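Automation at Tresetwood

Tresetwood is a small workshop that makes up linkage kits: flat coloured bars with a hole near each end, supplied with pins and plates so that people can build moving frames and levers. For most of its history the sorting and laying out was done entirely by hand, and newcomers usually spent their first September at the sorting table, learning the colours. Robot arms fitted with two-fingered grippers have since been brought in to share that part of the work.

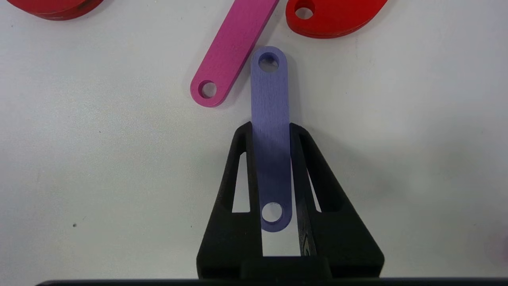 Tresetwood Workshop, Sorting and Assembly Department

The department is led by Malsha Wijesinghe, who came over from packing and still knows most of the kits by heart. A full kit has 113 parts, and the older hands will tell you (at some length, if the kettle is on) how sore the fingers could get by the end of a shift. Handling the bars is now shared with the arms, while people keep the checking, the pinning of joints and anything that needs a bit of judgement.

Jobs have shifted a good deal as a result. Nhi Văn and Hugo Pacheco, both formerly sorters, now teach the arms their movements and look after the grippers, and each had 30 hours of paid training before taking this on.
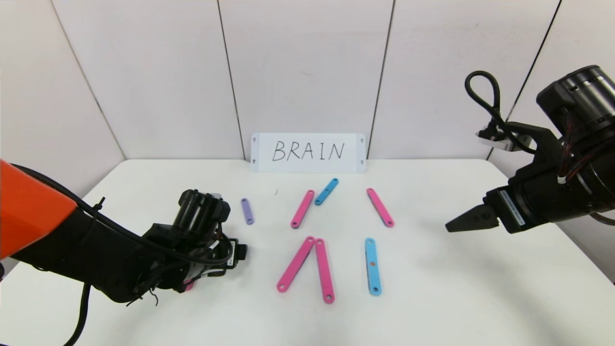
Not everyone took to the change straight away. Some missed the chatter of a full table, and Nerea Requena, the shop steward, argued for a written promise that nobody would lose hours through it. The promise was given, and it covers evening staff too. Breaks are still taken together, and the shift still ends at 1430, as it did before the arms came.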